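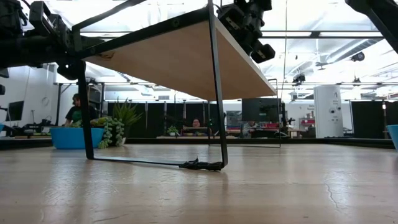 Open day at Homau, 14 June 2022. Got in late, bus trouble, so I missed the welcome talk and went straight up to the big room. Went for the small furniture mostly. The little stand with the wood top and black metal frame is my kind of thing, thin legs, flat bars for feet, a white rim round the top. Want one for my hallway. Nice plants in there too, the bead kind that hangs down and a tall spiky one behind it. Mine at home never gets that long.

Coffee was downstairs, $6 with a bun, bit much. Fikre had a stall by the door with stools and shelf brackets. Nearly 200 people through by lunch, the girl on the desk told me. Felt like more on the stairs. Went back up after for another look at the stand, this time down low at table height. You get a much better idea of the legs that way, and the pale wood underneith.

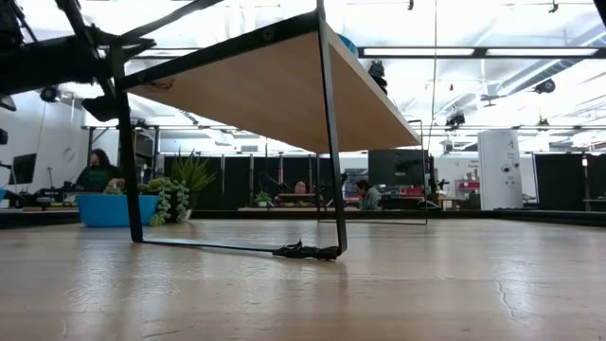
Plates, bowls and the rest

Tableware was what my sister wanted me to check on, she's been after a new set since February. Plain stuff mainly, blue bowls, fine for cereal. The plate is another story, red and green and white in a sort of mosaic pattern with a dark rim. It was sitting on a wooden board and I would of taken it home on the spot.
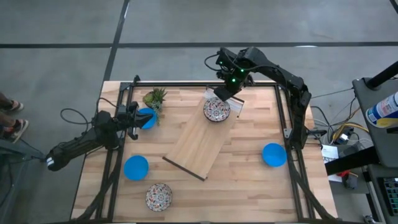

Prices, for anyone going next time. The Ditix shop on the ground floor takes cards, Fikre was cash only. Boards start at $13, the big one I liked was $58 so no. A light wood one, plain rectangle, would do me fine, good for bread or for standing a plate on. Shop shuts at 4, sharp. Parking round the back on Himov Street, go early.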